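Stornska releases results of Drernenel study on two-armed household handling

March 11, 2021 — Stornska today released results from Drernenel, a research project on how two-armed manipulators learn to sort and store ordinary kitchenware. The trained policy completed 592 evaluation runs under a fixed protocol, with no task-specific code for individual objects.

Drernenel trains a single policy on recorded demonstrations in which an operator guides both arms. The training set holds 1,077 demonstrations across eight tasks, collected at the company's Ospina laboratory. Objects vary in shape, colour and finish, and their starting positions are changed between recordings. Daylight is left uncontrolled, so glare and shadow enter the data as they would in a home.

The method's main contribution is a contact-phase predictor. It estimates when a held object is close to its support and lowers the speed of the arm accordingly. Plates are the hardest case: a grip on the rim leaves little tolerance when the plate has to be lowered upright into a stand.

In the plate task, one gripper holds a light blue plate by its upper rim, just above a wooden A-frame stand, with a yellow plate tilted upright behind it. Two mugs hang on a rack nearby, and the second arm is over a toaster oven.
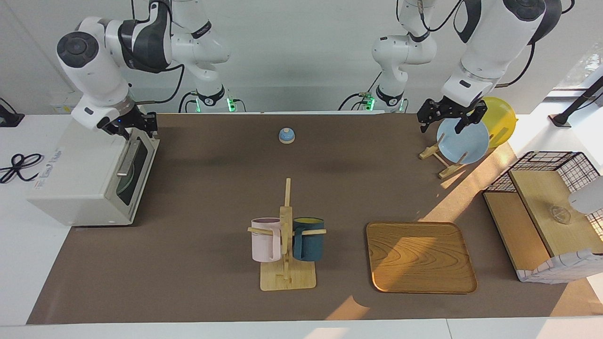 Evaluation and availability

Each of the eight tasks was evaluated over 74 runs. Object layouts used in evaluation were excluded from training. A run was scored as complete only if every item was released in its designated place and remained there. The longest demonstration in the set runs 56 seconds.

The demonstrations and scoring scripts will be distributed in August through Kistix, Stornska's data catalogue, under a non-commercial research licence. Model weights are not included in the release. Requests for early access should be directed to the Ospina laboratory.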